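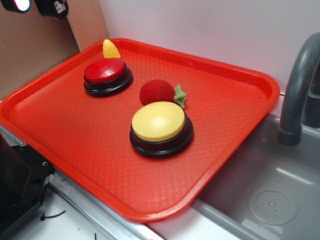
Rotes Tablett mit zwei Buzzern, Maiskolben und Erdbeere, rechts das Spülbecken

Roter Knopf auf rotem Tablett – Greifer fährt ständig daneben

tuettelkram
Hallo zusammen, ich baue seit März in unserer Gemeinschaftswerkstatt Dursun an einem kleinen Sortierarm, der bei mir Ritamach heißt (fragt bitte nicht). Er soll Gegenstände von einem Tablett aufnehmen und in eine Spielküche räumen, und mit dem Spielzeuggemüse geht das auch ganz ordentlich. Mein Kummer sind die Buzzer. Beim gelben liegt der berechnete Mittelpunkt fast immer gut, beim roten springt er hin und her, als hätte der Arm zu viel Kaffee getrunken, und dann setzen die Finger neben dem Sockel auf.
Ich habe von Hand 882 Bilder beschriftet und davon 616 zum Trainieren genommen, der Rest ist zum Prüfen. Gesteuert wird alles über ein Board von Flovell. Die Motoren sind es meiner Meinung nach nicht, denn wenn ich die Koordinaten selbst eintippe, fährt der Arm brav dorthin, wo er soll. Ein anderes Tablett würde ich ungern kaufen, ich hänge an dem roten, und irgendwie möchte ich auch, dass er das lernt. Hat jemand eine Idee, wo ich anfangen soll? Vielen lieben Dank schon mal, ich lese hier bei Lotex seit Jahren mit und habe schon so viel mitgenommen!

halbschritt
Willkommen unter den Schreibenden! Das Problem kenne ich gut. Rot auf Rot ist für eine Farbmaske einfach gemein, und glänzende Kuppeln machen es noch schlimmer, weil die Software die Lichtflecke gern für eigene Objekte hält und der Mittelpunkt dann zum Fleck hin wandert. Ich würde die Farbe ganz weglassen und nach dem schwarzen Ring suchen, auf dem die Kappe sitzt. Der hebt sich vom Tablett ab, egal welche Farbe oben drauf ist. Also Graustufen, leicht weichzeichnen, eine Ellipse an den dunklen Rand anpassen, und deren Mitte nimmst du als Zielpunkt. Bei schrägem Blick liegt die Kuppelspitze natürlich etwas versetzt zur Mitte des Sockels, das musst du einrechnen.
Und noch etwas: Schau dir die Belichtung an. Die Automatik regelt beim Heranfahren nach, und dann sieht dasselbe Rot im nächsten Bild ganz anders aus. Stell sie fest ein, auch wenn das Bild dadurch etwas dunkler wird. 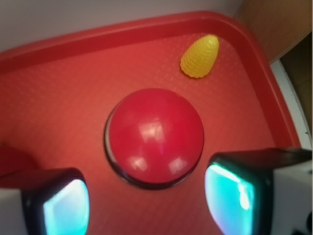 Muss man die Kamera am Handgelenk nach jedem Umbau neu kalibrieren?
Sobald die Halterung gelöst war, solltest du die Lage der Kamera zum Greifer neu einmessen. Die Linsenwerte kannst du behalten, solange Objektiv, Fokus und Auflösung gleich bleiben. Ich nehme dafür ein ausgedrucktes Schachbrett, auf eine Glasplatte geklebt, und fahre es aus möglichst verschiedenen Winkeln an.

krokoklemme
Kauf ein weißes Tablett, fertig.

tuettelkram
Danke euch beiden, auch für das weiße Tablett (es bleibt trotzdem rot!). Die Belichtung steht jetzt fest, und mein Skript ist inzwischen bei 1902 Zeilen angekommen, von denen ich vermutlich die Hälfte wieder rauswerfen darf.

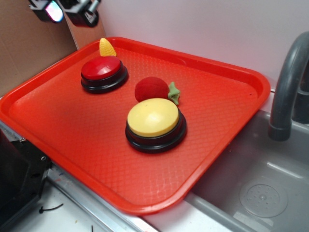

Die Suche nach dem Ring läuft bei mir in 2 Stufen: erst grob mit der festen Kamera, dann fein mit der am Handgelenk. Für die grobe Stufe muss ich mir noch etwas einfallen lassen, wenn etwas im Weg ist oder dicht dransteht. Beim gelben Buzzer liegt die Erdbeere direkt dahinter, ihre grünen Blätter reichen bis nah an seine Kante, und da könnte die Ellipse leicht zu groß geraten. Vorn ist der schwarze Sockel dafür schön frei, also probiere ich als Nächstes, nur den vorderen Bogen auszuwerten und den Rest zu ergänzen. Falls jemand dafür eine robuste Anpassung kennt, die auch mit einem halben Rand zurechtkommt, freue ich mich sehr über einen Hinweis.

halbschritt
Such mal nach RANSAC mit Ellipsen. Bei einem halben Rand würde ich zusätzlich die Größe vorgeben, du kennst ja den Durchmesser vom Sockel.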